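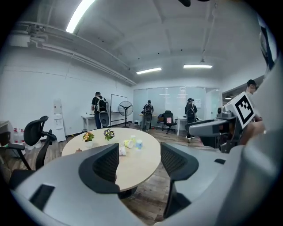

Terence Fairclough wrote in under my last post to say that small round tables are a waste of floor, you can't push them against a wall and you can't fit a proper meeting at one, so why would anybody buy one for an office?

Well, Terence, I had the same argument with my boss last August, and I lost, and now I kind of love the thing. We went with the Plidura round from Ziltard, the light beige wood-grain top on the dark base. It came to our Plullville office in 2 boxes and I put it together by myself before lunch, with one break to hunt for the hex key (it was taped under the lid, go figure).

The good stuff first. The size is right for coffee. You can park a couple of little flowering plants toward the back, set out a handful of cups and still have room to put your elbows down. I like the pale top next to our black mesh chairs, too. Everything else we own is gray or black and it needed something that looked like a person picked it!

Now the gripes. There's no lip on the edge, so if a cup tips over on its side you'd better grab it – mine has rolled clean off twice. The leveling feet are stiff and I needed pliers for one of them. And the instructions show the base upside down on page 10, which cost me a good half hour and some language.

As for pushing it against a wall, no, you can't. We gave up on that and left it out in the open, and people walk up to it from any side they want. For real meetings we still use the old Ackroyd rectangle down the hall, and that one seats everybody.

Would I buy it again? Yep, same color and everything. I'd just pick up some felt pads at the same time, the ones in the box are skimpy and two of ours have already come unstuck.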